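Dremach guest rooms: progress report to the Flamunier fund, July

Work on the bathrooms is now the main part of the project. The grant covers 34 rooms. Bedrooms and corridors were dealt with in the spring and are not covered again in this report, except where costs have moved between headings.

Bathrooms

30 of the bathrooms are back in use. Two are waiting for a replacement shower door and the other two have a slow drain, which the plumber has looked at once and will look at again. We have kept the existing doors and the beige tiles throughout. Regrouting was needed in fewer rooms than the survey suggested, and the saving has gone towards extractor fans.

The curved shower enclosures take up one corner and leave a narrow strip of floor along the wall. Bins and towels have both ended up in that strip. Yu-na Ma went through the rooms with the cleaning team and agreed a fixed order of work: towels out first, then the bin, then the shower tray, then the floor.

Linen

We bought 223 white bath towels from Zunent in the spring. Losses have been higher than planned. Part of this is ordinary wear, but the laundry also reported towels arriving in the rubbish sacks, so they had plainly been put in or over the bathroom bins and taken away with the liners. Staff have been asked to lift any towel clear of the bin and check the liner before tying it.

Dae-han Um has priced two changes. One is a second hook on the back of each bathroom door, the other a rail on the tiled wall. Hooks are cheaper and need no drilling into tile. We would like to fit them from the underspend and ask for your agreement to do so.

Bins

The open wire bins stay. They are easy to wipe down and the liners fit. A lidded bin was tried in one room and would not open fully beside the shower.

Next period

Finish the four remaining bathrooms, fit the hooks if agreed, and recount the linen.

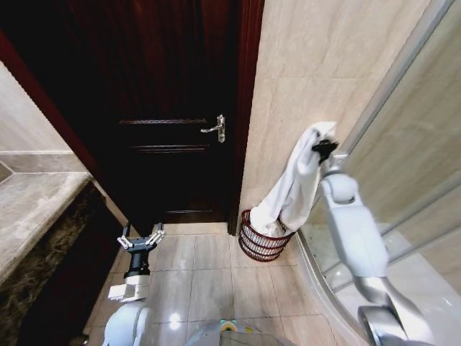 Teun Brouwer has replied that the hooks can go ahead from the underspend, but he would like the linen recount done before any more towels are ordered.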